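Docs > Detville Sim > Perception > Masking the gripper in wrist views

Masking the gripper in wrist views

This page covers static self-masks for the two wrist cameras in Detville. You need a working Kiristhorpe scene and Ngata 6 or later. The head view uses a separate mask, generated per frame from joint state, as the arms move through it. 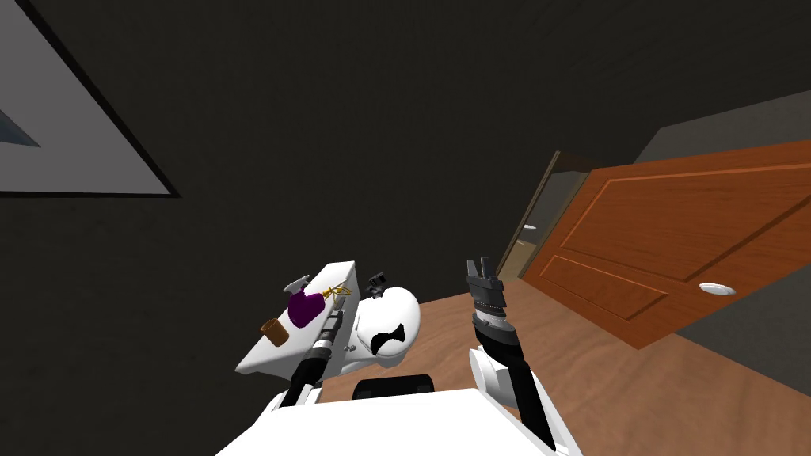
Start the scene with physics paused and both grippers commanded fully open. Export one RGB frame and one segmentation frame from each wrist camera. Check that the timestamps match before going further. If they differ, step the simulator once and export again.

Build the mask from the segmentation IDs for the finger and palm links. Dilate it by 5 pixels to catch the anti-aliased edges, then save it beside the camera calibration file. Repeat for the other wrist. Don't mirror the first mask, even if the mounts are nominally symmetrical.

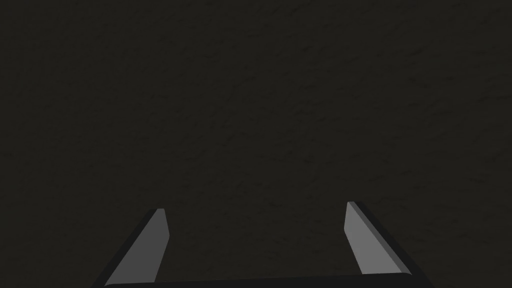
Colour thresholding is not a substitute for segmentation IDs. It will pass on light backgrounds and fail on dark ones. The grey inner faces of the fingers separate easily from a charcoal surface, but the outer strips and the palm bar are close to black and a threshold tuned on the faces will drop them. Keep a dark view like this in the regression set.

Next, set the depth filter. Points inside the mask are discarded before clustering. Set min_cluster to 458 points and leave the voxel size at the Tirnitz default. Thin upright objects standing close together tend to merge into one cluster, so turn on split_by_normal for any task with cylinders.

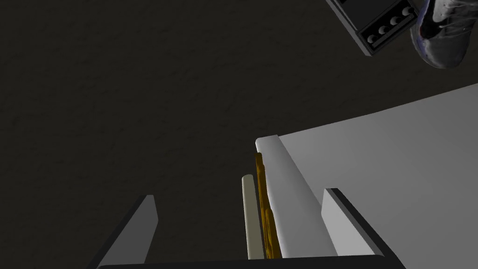

Run the mask check over 7 recorded episodes. It reports the fraction of finger pixels left unmasked per frame. Any non-zero value usually means the gripper was partly closed when the mask was exported. Reopen it, export again and rerun the check.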